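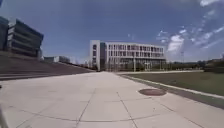
4. Setting up the start and finish timing

This section covers the Numex timing kit as used at the Flestside charity run. It applies to both the 10 km and the family course. Read section 3 (charging and packing) first, as the steps below assume that every battery is full and the two readers have been paired.

4.1 What you need

Two timing mats, start and finish
Two Numex readers, marked A and B
Four mat leads, plus one spare
One laptop with the entry list loaded
Cable covers and gaffer tape
Box of race tags, numbered 1 to 599
Backup stopwatch and clipboard

Tags above 599 belong to the Plillgate junior event and are not on our entry list. If one has found its way into the box, put it back in the Plillgate envelope. Do not hand it out as a spare.

4.2 Laying the mats

1. Sweep the ground where the mat will go. Grit under the mat lifts the joins and runners catch their toes on it.

2. Unroll the mat with the arrow pointing in the direction of running. Leave it flat for a few minutes before joining the sections, especially on a cold morning.

3. Push the sections together until each join clicks. Tug each one lightly to check.

4. Tape the front and back edges along their full length. Short strips at the corners are not enough.

5. Run the leads out to the side away from spectators and put cable covers over them.

Caution: Do not lay a mat over a metal grating, drain cover or steel plate. Metal directly underneath shortens the read range and tags will be missed. Move the line forwards or back, and tell the course marshal if you move the finish by more than a pace or two.

Caution: Keep the leads clear of the generator. If they have to cross its cable, cross at a right angle.

4.3 Connecting the readers

1. Place reader A at the start and reader B at the finish. They are set up differently and must not be swapped.

2. Connect the leads to ports 1 and 2. Ports 3 and 4 stay capped.

3. Switch on and wait for the steady green light. A slow amber flash means the reader is still looking for its clock signal. Leave it alone until it settles.

4. On the laptop, open the Xia results program and choose Event, then Connect. Both readers should be listed within a minute or so.

5. Check that the time shown beside each reader is the same. If it differs, select both and press Sync.

Note: Use the laptop's own hotspot connection. The public wireless network drops out once a crowd has gathered.

4.4 Setting the gap time

The gap time tells reader B how long to ignore a tag after it has been read. It stops a runner who waits near the finish from being recorded again.

1. Open Settings, then Reader B.

2. Enter 300 in the Gap box. The value is in seconds.

3. For the family course, which is two laps past the same line, choose Lap mode first. The gap stays at 300.

4. Press Save. The reader beeps once.

Reader A does not use a gap time. It keeps the last reading before a runner leaves the line, so people can stand on the start mat without spoiling their time.

4.5 Test before the start

Carry out the test no later than 8.15 am.

1. Take three tags from the spare bag and walk them over the start mat at normal speed, held at shoe height.

2. Do the same at the finish.

3. Confirm that all three numbers appear on the laptop for both readers.

4. Repeat with the tags held together in one hand. You may lose one this way – that is acceptable. Losing two or more is not, and the mat joins should be checked again.

5. Clear the test readings. Choose Event, then Clear test data. Do not use Clear all, as it also removes the entry list.

4.6 During the event

Press Gun on the laptop when the starter sounds the horn, and start the stopwatch at the same moment. Write down the clock time on the clipboard.

Each reader holds 3000 readings in its own memory, so a lost connection does not mean lost results. Leave the reader switched on and reconnect from the Event menu.

The battery lasts about six hours. When the display shows 54 per cent or less at the start of the family course, plug in the mains adaptor.

If a runner finishes without a tag, note the race number and the stopwatch time on the clipboard. These are added by hand under Results, then Manual entry. See section 6.

4.7 Packing away

Save the results file to the laptop and to the memory stick before switching off either reader. Peel the tape off the mats while it is still warm, wipe them down and roll them with the arrow side out. Damp mats go in the mesh bag, not the hard case.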